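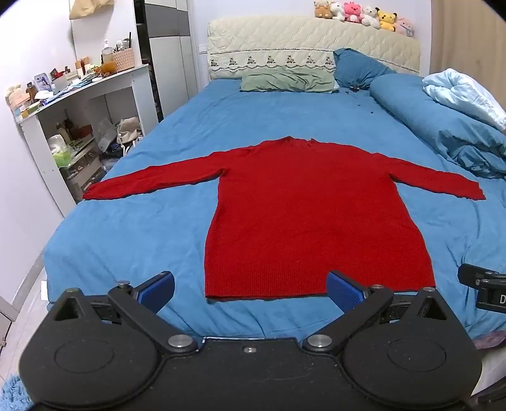 Sweater swap at Weltano Hall opens its doors in October

Anyone with a drawer full of knitwear they never reach for has a good reason to dig it out this summer. The Weltano neighborhood sweater swap is back, it's bigger, and drop-off starts 6/9/25, months ahead of the big day in October.

Last fall's swap was a small affair in the side room at Weltano Hall, and it still moved 138 sweaters in one afternoon. People came in with cardigans over their arms and went home with turtlenecks! This time the swap gets the main hall, with 20 folding tables and a proper row of mirrors along the back wall.

"I was amazed at what people brought," said Trinity Ridgeway, who started the swap and still runs it. "Hand-knit pieces, big ski sweaters, tiny ones for babies. One woman came back four times with more from her car."

The rules are simple. Bring a clean sweater, get a token, and trade the token for any sweater on the tables. There's a limit of 15 per household, and anything knit is welcome: pullovers, cardigans, vests, even ponchos. Small holes are fine as long as they're marked with a safety pin, and there will be a mending corner where two experienced knitters can show you how to close one up.

Ridgeway asks everyone to lay each sweater out flat on a bed before bringing it in. Spread the sleeves out to the sides, smooth the body down to the hem, and give the whole thing a good look in daylight. Check the cuffs and the underarms first, then the collar, then turn it over and do the back. It takes a couple of minutes and it's a surprisingly nice way to spend them - you get reacquainted with clothes you forgot you had. A red pullover looks wonderful spread out on a blue sheet, and more than one person has changed their mind at this point and put the sweater straight back in the closet.

While it's lying there, measure it. Armpit to armpit, then shoulder to hem, and write both numbers on a slip of paper pinned inside the neck. Labels shrink, fade and fall off, and sizes from different makers hardly ever agree. Last year the sweaters with measurements on them were the first to go.

For folding, bring the sleeves in across the back, fold the sides toward the middle, and then fold up from the hem once. Please don't send anything on hangers. Heavy knits stretch at the shoulders, and the hall doesn't have the racks for them anyway.

The Hedora Street library has a drop-off bin inside the front entrance, and the Omier Bakery has kindly offered the shelf by its side door. Bags should be tied shut with your name and the number of sweaters on the outside, so that your tokens can be waiting for you in October. Wool and acrylic can go in the same bag.

Whatever is left at the end of the day will be sorted for the winter coat drive, and pieces too worn to wear go to the Butt Road craft group, which felts them into mittens and pot holders. The group has some gorgeous striped ones on show at the library right now, and they're well worth a look.

The swap has also been given 3,000 dollars from the hall's community fund, enough to cover the room, the tokens and a very large amount of hot cider. Entry is free. Extra hands are still needed for the sorting shift on the evening before, and sign-up sheets are at the library desk next to the bin.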